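Unit 8: Brake fluid and moisture

Brake fluid takes up water from the air, mostly through the hoses and the reservoir cap. Water lowers the boiling point. On a long descent the fluid near the calipers may boil, and the vapor compresses under pedal pressure – the pedal goes soft.

Test strips and boiling-point testers do not measure the same thing. The Inville shop sheet uses the boiling-point figure only. Record it in degrees Fahrenheit.
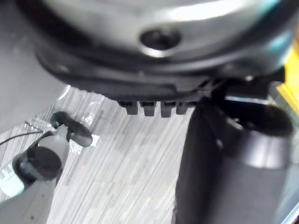 A reading below 390 means a full flush. Above that, note the value and retest at the next service, or after 21 months if the car is seldom driven. Sample from the reservoir first, then from one rear bleeder. The two values often differ.

Reading for next time: Fagundes handout, section 2, on bleeding order. Bring the Turkstead worksheet.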